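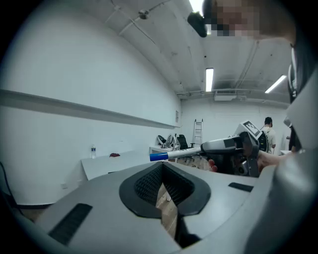
Hand-held gripper teaching

Print this article | E-mail this article

Hand-held gripper teaching is a way of showing a robot a job without having the robot there. You hold the gripper yourself, do the task, and the recording gets turned into training material later. I've been at it since May and I still grin when a pen ends up in the jaws on the first try!

The older route is remote control, where you steer a real arm from a distance. I learned on a Ziltura rig that way, and it took me 30 tries to pick up one cloth (slow going, but you never ask the arm for a move it can't make). With hand-held tools like the Seltance you move at your own speed — great fun, though it's easy to twist your wrist in ways no arm will copy. Square printed markers on a gripper help software work out where it is. My first usable set was 400 short takes.

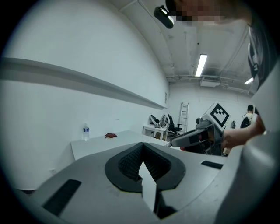 Second gripper with its marker cube, held out over the room.

Reader comments (2)

Do both hands need a gripper? I only have one.

One is fine for simple pick-up jobs. I did 71 takes that way before buying a second.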